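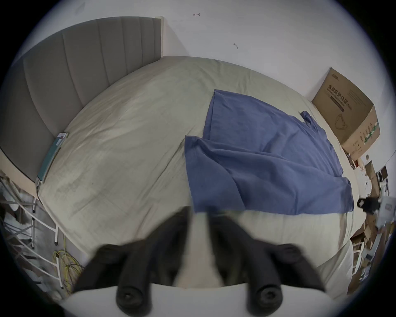
Kumum Housekeeping Certificate, Unit 4: Beds and Bedding
Session 3 handout - Clearing, stripping and checking a bed

Posted Friday, April 21, 2023 by the Bruden course office
Reading time: 4 minutes

Scope

These notes cover a large bed placed with one long side or the foot against a wall. Hospital-type beds and cots were dealt with in March. Read the section on upholstered headboards before the practical.

1. Clearing the surface

Nothing is folded or pulled until the top of the bed is clear. Clothing laid on a duvet goes first. Pick up a shirt or gown by the shoulders, check the pockets, and hang it or fold it on a chair. Do not fold it on the bed.

Next, check the join between mattress and headboard. Thin flat items (folders, phone cases, paperbacks) settle there and are easily carried off inside the bedding. Run a flat hand along the full width. Place what you find on the bedside surface, label side up.

2. Removing the duvet

Look over the cover in daylight before lifting it. Pale beige and grey covers show smudges that disappear under a warm lamp. Wrinkles are not a fault at this stage. Note marks on the sheet record by position: head, middle or foot, wall side or open side.

Fold the duvet in thirds toward the foot, then lift it away in one piece. Dragging it across the headboard wears the fabric along the seams.

3. Checking the fitted sheet

With the duvet off, the sheet is judged on three points:

- Corners. All four seated under the mattress, including the wall side.
- Tension. Shallow creases running front to back are acceptable. Diagonal folds usually mean that one corner has been pulled further than its opposite. Reseat both corners, then smooth from the middle outward.
- Colour. Muted greens fade unevenly. Compare the centre with a tucked edge, which has had less light.

Cartons should not be stored on a made bed. Corrugated board sheds dust and its edges can snag a sheet. If a box has to be moved, lift it clear of the fabric and set it on the floor. 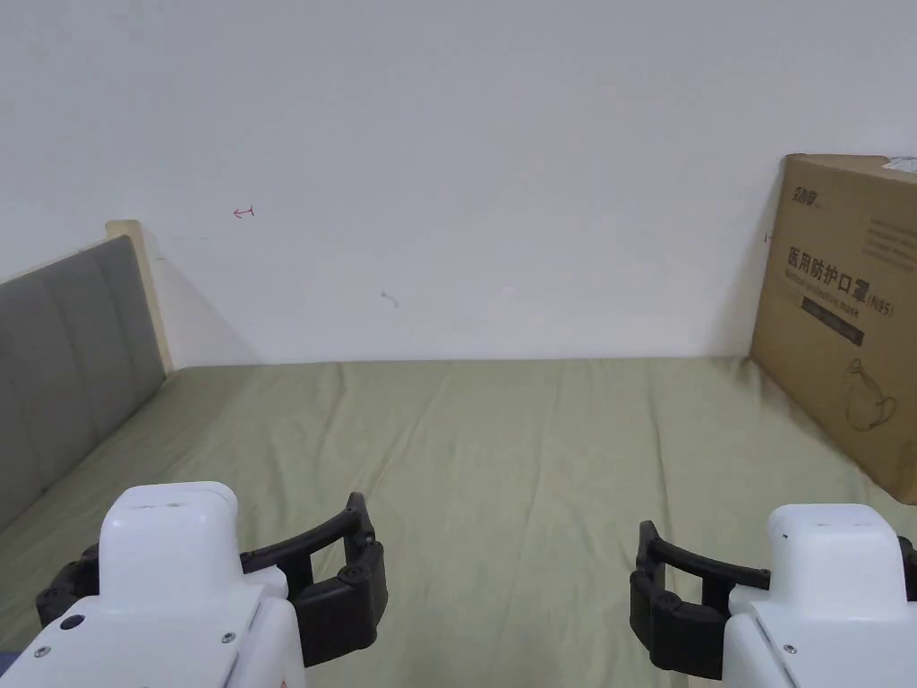
4. Upholstered headboards

Channel-tufted panels collect lint in the vertical seams. Use a soft brush head on low suction and work from the top of each channel down. Wipe any exposed wooden frame separately with a barely damp cloth - water wicks into the padding where the two meet.

5. Wall marks

Small coloured marks on painted walls are recorded before they are treated. Test a dry eraser sponge on an area of no more than 20 mm. Stop if the paint turns shiny.

Practical

Allow 40 minutes per pair. Bring the Provik sheet record, form 1385.

Bruden course office, Ngata Building - Kumum Housekeeping Certificate
© 2023 Kumum. All rights reserved. Back to top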